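The second till

When a small food business outgrows one till, the trouble usually starts with the software

By Sumaiya Khondokar

The Siddiqui café in Ulledance ran on one till for seven years. It sat at the end of the counter, printed a slip for the kitchen and a receipt for the customer, and was switched off at night. Then the family took on the unit next door and put in a second counter, and a second till to go with it.

Within a day the two machines disagreed about what a toasted teacake cost. One had the old price and the other had the new one. Orders from the new counter reached the kitchen with the same numbers as orders from the old one, so there were two number 5s on the rail at once.
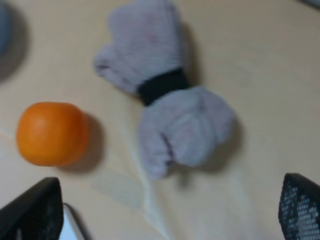

Orange and grey sock on a pale tabletop.

Most till software sold to small cafés keeps its menu, prices and sales in a single database on the machine itself. Add another machine and you have another database, unless somebody tells the second to look at the first. The setting is normally there, several menus down, and the installer often leaves it alone.

The Siddiquis use a package called Pemell, which allows either arrangement. Left as it comes, each till keeps its own records. Set up as a pair, one till becomes the main one and the other asks it for everything – prices, order numbers, stock, who is logged in. The change took an afternoon, most of it spent typing the menu corrections into one list and deleting the other.

The network needed work too. The new till had been joined to the same wireless connection that customers used, and at lunchtime it dropped out. A cable was run through the wall and the main till was given a fixed address, so that it could always be found after a restart.
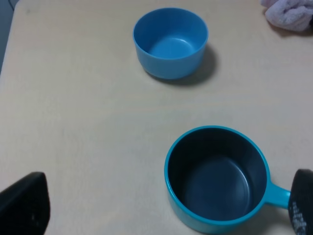 Sky-blue bowl, cream tabletop.

Stock is where shared records are most useful and also where they cause most arguments. At Buvberg, a bakery with two counters, the menu had grown to 1,998 items before the tills were linked. Many were the same thing spelled differently. A cheese scone had an entry for each counter and one more for a spelling mistake that had been selling happily since November.

The bakery cleared its list by hand. Anything that had not sold in a year was hidden first and deleted later, which kept the old sales reports readable. Buttons were then grouped by where the item is made, so that each order goes to the right printer. 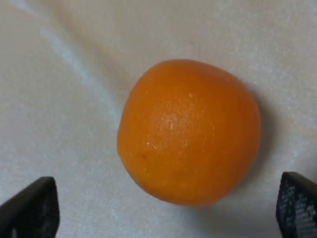

Orange on white cloth.

Linking tills does bring a new weak point. If the main one stops, the other may stop with it. Some packages let the second till carry on by itself and send its sales across later, but card payments, discounts and gift vouchers may not work in the meantime. It is worth asking the supplier exactly what happens, then trying it after closing by pulling out the cable.

Backups need the same attention. A copy kept on the main till is no help if that till fails. Both businesses now copy the database to a separate drive each night, and both have restored one to check that it opens.

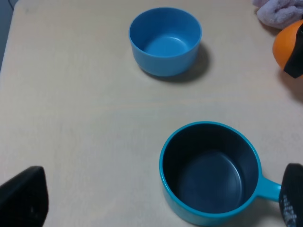
A blue plastic bowl, empty.

Costs vary. Some suppliers charge for each till, some for each site, and a few charge extra for the kitchen printer. Support hours differ as well, and a helpline that closes at 5 is of little use to a place that serves supper.

In Ulledance the rail now carries one run of numbers. The teacake is the same price at both counters, and the old till is still the one at the end.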